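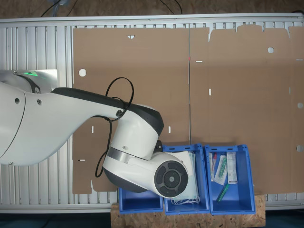 3.2 Bin layout and restocking

The supply room at the Jarnard clinic serves 2 treatment corridors and keeps small disposables in open-front plastic bins. Before the study, staff restocked the bins from delivery cartons without a fixed order, and mixed bins were common. Goicoechea's earlier survey of the same room found that most search time went to items sharing a bin with something of similar size and color. We kept the bins and changed only what went into them and how it was laid down.

Each bin was assigned one class of item where demand allowed it. Low-demand items, such as single syringes and small boxed dressings, shared a bin but had to stand with the label toward the open front. Restocking took place on Thursday, after the Fornus delivery, and was limited to 30 minutes.
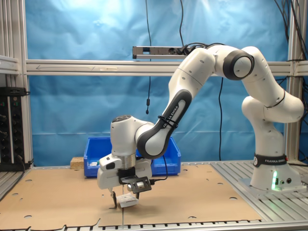
Figure 4. Cardboard-covered work surface.

Sorting was done away from the shelves. In the first weeks items were laid out on bare metal, where thin paper packs slid and small pieces dropped into the slots of the tabletop. We then covered most of the surface with a large sheet of brown cardboard, as in Figure 4, and set a blue bin at the back of it so that the front stayed free for laying out items. The sheet was replaced when it became creased or soiled. No other change was made to the table.

Paper-wrapped items needed a separate rule. Their print is small, often in several languages, and the reference number may end up face down or upside down.

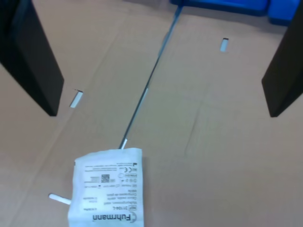
Staff were therefore asked to turn each pack until the reference number could be read, check it against the Higuchi stock list, and only then place it in the bin. Packs with crinkled paper were accepted if the seal was whole. Torn packs were set aside and entered in the Nullero log as waste. Over the study period 2,000 items were handled in this way, of which 700 were paper-wrapped.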